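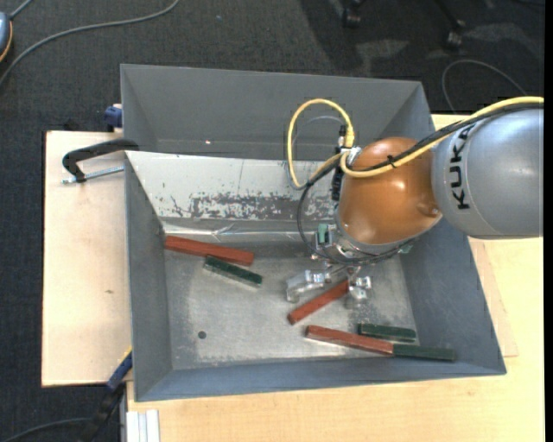 Rorkinthorpe Lettings and Property Care: Inventory and Viewings Team

Bosum key safe, wall-mounted, four-wheel combination

We fit the Bosum to most of the houses and flats we look after, and we are asked about it often enough that it has its own page. Please read it before you order one. We would sooner you went without than bought it for the wrong reason.

What the makers say and what we think

The box says the Bosum will "transform the way you let your home". It is a small metal box with a door on it. You put a key inside, screw the thing to a wall and give the code to whoever needs to get in. If your viewings were badly organised before, they will be badly organised afterwards, with a key outside.

The box also claims it can be fitted in minutes. Iestyn Gwilliam has put up more of them than anyone here and allows an hour, longer on old stone. The screws supplied are too short for rendered walls and we throw them away. Ours go in with longer fixings, four to a safe, into brick or stone only. We won't fit one to a timber door frame or a fence post, however handy the spot.

It holds two ordinary house keys. The leaflet says six, and six will go in if they are the flat kind and you are patient, but the door then sticks and someone rings us from the step. Long mortice keys of the sort you find in older farmhouses don't fit at all. Measure yours first.

Who it suits

Landlords who live a long way off. Houses being sold empty, where surveyors and tradesmen come and go. Holiday lets, up to a point, though guests who arrive after dark will struggle with the dials whatever instructions you send them.

We are less keen on it for a home with a tenant living in it. A tenant is entitled to know who has the code, and in our experience owners forget who they gave it to. If there is a sitting tenant we ask for their agreement in writing before we drill anything.

Check with your insurer too. Some are content with a key safe and some are not, and the wording on the packaging is no help either way. Angharad Gough can give you a letter saying where and how it was fixed, but she can't tell you what your policy covers.

The smart version

We are regularly asked about the Derkora, which opens from a phone. We tried one at a cottage with poor signal from October onwards and took it down again. It may do well in town. We don't stock it.

Price and fitting

Supply only: £26
Supplied and fitted, brick or stone: £60
Code change between tenancies: free if we manage the property
Colour: black or grey

Removal leaves holes. We fill them, but the patch will show on painted render for almost a year.

To order, speak to Rhydian Rowlands at the Rorkinthorpe office with the address, the type of wall and the number of keys. Leasehold flats need the freeholder's consent before we book a visit.

Page checked 14 February 2024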